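Call for Participants: Two-Arm Sorting Project, Fisar Student Robotics Workshop

Posted 4 August 2025

The Fisar workshop is taking applications for its student project in tabletop sorting. Participants operate a pair of robot arms, record sorting runs, and train and test control software on the recorded data. The project ends in March with a bench demonstration.

Background

The current task is bottle disposal. Bottles are placed on the table at random and must end up in a bin using either arm. Small bottles lying on their sides are the hardest items in the set: they roll on contact, and the grasp angle depends on which way the cap points. Clear plastic is the second problem, mainly for the vision group.

Each participant is assigned to one of two groups. The Wada group handles operation and recording. The Flomar group handles training, evaluation and the run database, which now holds 3031 entries. Groups share one bench and book it through the same calendar.

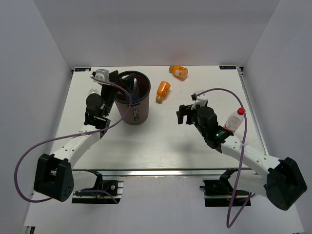 What participants do

Operate both arms in booked sessions and reset the table between runs.
Label each run as complete, partial or failed, with the item at which it stopped.
Check cable slack at the wrist and forearm before every session. A tight cable ends the session.
Replace worn finger pads and log the change.
Write a two-page report at the end of each term.

Requirements

Enrollment in any technical program, second year or later. Basic Python and use of the command line. Ability to attend one evening session per week. Prior work with robot arms is not required; the Nosell safety module must be passed before first use of the bench.

Applicants who want the Flomar group should also have trained at least one model on image data and be able to explain how it was tested.

Conditions

The position is unpaid and carries course credit where the home department allows it. Each participant receives a parts allowance of 600 dollars for the full project, released against receipts. Personal laptops may be used for labeling but may not be connected to the arm controllers.

How to apply

Send a one-page statement and a transcript to the workshop office, Room 41. State the preferred group and the evenings available. Code samples are optional and should be short. Selected applicants will be asked to a bench trial of one hour, in which they run the sorting task under supervision and label their own runs.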